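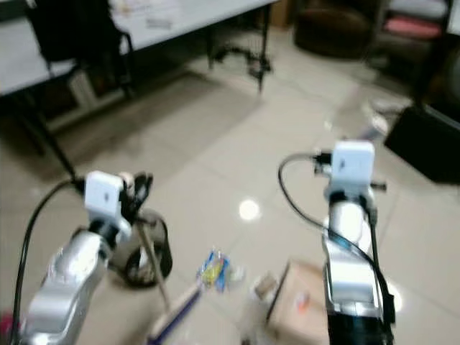
Flultach two-arm floor tidying service: frequently asked questions

Last updated 2022-10-18

What do I get?
One Flultach unit with two arms, two grippers and a camera on each arm, plus delivery, set-up and a morning's training for your staff. You can hire it by the month or buy it outright.

Does it need special tools?
No. It will hold an ordinary long-handled broom. If the handle is very smooth, put a turn of cloth tape where the gripper closes. We supply the tape.

What sort of rubbish can it deal with?
Wrappers, small boxes, bottle caps and other light litter. It does not do liquids, broken glass or anything hot. Please clear those up yourself before you start it.

Which floors are suitable?
Tile, vinyl and sealed wood. Shiny tile is all right, but strong ceiling lights reflecting off it can slow the cameras down. If that happens, turn off the row directly overhead. We don't offer it for carpet.

Do I have to move the furniture?
Not the heavy things. Armchairs and tables can stay. Office chairs on wheels should be pushed in, and cushions and bags picked up, or it may stop and wait for someone.

Does it work on its own?
Not yet. One trained person has to stay in the room with the stop button. Most customers have that person do other work at the same time -- filing, phone calls and so on.

How long is the hire period?
The shortest is 3 months. After that it runs month to month with 17 days' notice.

How much is it?
Hire in the Drovthorpe area is £2,862 for the first 3 months, including training. Outside the area we add a delivery charge. For a purchase price, ask Antigoni Makris in sales.

What happens to the camera pictures?
They are kept on the unit for nine days and then wiped. We do not see them unless you send them to us with a fault report.

One of the arm cables has come loose. Can I push it back in?
Switch off at the base first. If it clicks home, carry on. If it doesn't, ring the Tapley workshop and ask for Jirayu Mahawong.

Can I use the older Bernov grippers?
Only on units delivered before September. The fitting changed after that and there is no adaptor.

Who do I speak to about training?
Dwynwen Meredith books all the sessions. Extra staff can be added to a session at no charge if you tell her beforehand.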